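We use cookies to remember your settings and to count visits. Accept all | Manage preferences

Speaker notes – Shared storage in small workshops
Flelcombe, May 20, 2024
Speaker: Akinyi Nyanda

Slide 1. Title
Give name and role. Questions at the end, except for slide 6, where people usually want to stop me. Talk runs 25 minutes.

Slide 2. Scope
Open shelving, closed cabinets, and the labels on both. Tool storage is covered by Tobiloba Ogunleye after the break. Chemical storage has its own rules and I will not go into them.

Slide 3. Where the figures come from
Survey of 70 shared workshops, carried out last September. Each site sent a floor plan and a list of what stood on its open shelves. Sites under 200 square metres only. Total items logged: 1,225. Returns were uneven – a few sites logged every bottle, others logged one line per shelf. Say this before showing the chart.

Slide 4. What ends up on open shelving
Largest group is packaging: cardboard boxes, kept after delivery and reused. Second is lidded plastic boxes. Third is bottles. Small loose items make up the rest and are the hardest group to classify. Pause on the chart. Point out that the third bar is drawn to the same scale as the others; it was queried last time.

Slide 5. Shelf height and depth
Heavy items low, light items high. Daily items between hip and shoulder. Most sites know this and most break it on the lowest shelf, where light bulky things collect and stay. Depth of 400 mm suits most boxes. Deeper shelves produce a second row, and the second row is forgotten. If asked about wire shelves: small bottles tip on them, so fit a liner.

Slide 6. Labels
Two systems compared. Adeyemi uses a printed strip on the shelf edge. Clusia uses a card on the box itself. Strip stays put when the box moves, so an empty place is obvious. Card travels with the box, so the contents are always known. Sites using both had fewer duplicate purchases, though the sample is small. Do not claim a cause.

Slide 7. Central shelving
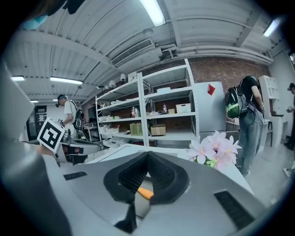 Units in the middle of a room can be reached from two sides, and this changes how they fill. Without a back panel, boxes get pushed through from one side to the other. Fit a rail or a panel, or agree that one side is the front. Tall units need fixing, to the floor if no wall is near. Check the ceiling lights before choosing a position: a tall unit between two tubes puts its own lower shelves in shadow.

Slide 8. Notes on doors
Paper notes on cabinets go out of date. Rika trialled a rule that every note carries a date and initials. Undated notes came down at the monthly check. Cost is nil. Mention tape residue only if there is time.

Slide 9. Monthly check
One person, one hour, same order each time – start at the lowest shelf on the left. Remove empty packaging first. Move anything unlabelled to a holding shelf for one month, then dispose of it.

Slide 10. Questions
Floor plans are in the handout, pages 4 to 9. Hand over to Tobiloba for tool storage.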